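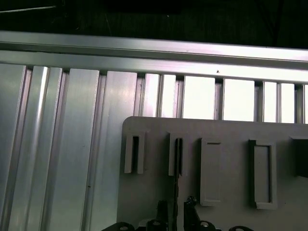
Kravchuk wrote in after my last piece to say that comparing grippers is a waste of an afternoon, because any half-decent pair of fingers will pick up any half-decent part, and the interesting work is all in the controller. I've read that message more often than I'd like to admit, and I want to argue with it properly, partly because I used to think the same thing and partly because I'm having far too much fun with grippers at the moment to let it go.

So, my opinion up front: the fingers matter more than the controller for small parts, and a camera at the wrist is the best way to find out why.

The setup first. We're working on a fixture board, a flat gray plate with raised holders and sockets on its face, standing in front of ribbed aluminum. Some of the holders are tall slots with two side walls and a gap between them. Others are plain rectangles with a recess. It's a modest target, and I love it, because a tall narrow slot punishes every kind of sloppiness. If your fingers are a touch too thick you find out right away. If they flex, you find out a little later, usually after you've blamed the arm.

The first pair we tried was the Hasmont. They're stiff, they close square, and they feel wonderful in the hand before you bolt them on. We ran 101 picks with them at the same speed, same height, same approach angle, and I came away impressed. Then we put on the Mekitz pair, which are slimmer and have a bit of give at the tips, and ran another 101. I expected them to lose. They're the ones I'd never have picked from a catalog -- they look underbuilt, and the give bothered me. But with the narrow slots they were plainly better! The tips settled against the part where the stiff ones shoved it, and I stopped having to re-teach the approach every time somebody leaned on the table.

The Hasmont fingers dropped or jammed 21 parts. The Mekitz fingers dropped 2. Same arm, same controller, same program, same person pressing start and muttering at it. I know that one afternoon in one workshop isn't a study, and I'd be glad to see someone run it for a week on a different board. But if the controller were the whole story those numbers should have come out a lot closer together.

Now, the fair version of Kravchuk's point is that a better controller could rescue the stiff fingers. Add force sensing, slow the last stretch, put in a little search pattern when the part catches, and you could probably get the Hasmont pair down to a handful of failures. I believe that. We tried slowing the last stretch and it did help. It also made every pick feel like watching someone parallel park a boat, and I'd then be maintaining a search routine whose only job is to make up for the shape of a piece of metal. I would much prefer to change the piece of metal.

What really won me over, though, was the camera. For years I mounted mine off to the side on a stand, looking across at the whole cell, and I thought I was seeing everything. I was seeing the arm. The arm is big and it moves nicely and your eye goes straight to it. The fingertips were a smudge at the far end, and the few millimeters that decide whether a pick works were hidden behind the wrist half the time.

With a small camera riding at the wrist, you get the fingers and the holders together, and you get them from the same place each time relative to the gripper. Misalignment that I used to argue about for ten minutes becomes something two people can point at. It's not a free lunch. The gripper hardware takes up a good piece of the view along the bottom, and bare aluminum behind the work is a pain, with bright gaps that wash out to white while the channels next to them go dark. I spent a whole evening fiddling with exposure and ended up locking it a little lower than looked nice on the monitor. Locked is the important word there. Auto exposure will chase every shiny slat it meets, and then your comparison between run one and run two is partly a comparison of lighting.

I'd also check the cable routing before anything else. A thin black wire near black fingers is easy to miss on a screen, and I'd rather find out by looking than by pulling.

A few people at the Nastville meetup in March told me they choose grippers by payload and price and leave it there. For boxes, sure, go ahead. For little parts in tight holders I'd ask them to borrow a second set of fingers, any second set, and run both on the same board before touching a line of code. It cost us less than 300 dollars and a day, and I learned more about our own process than I had in months of tuning.

Kravchuk has offered to write the search routine for the stiff fingers and race me. I've said yes, and I've asked for the narrow slots to count double.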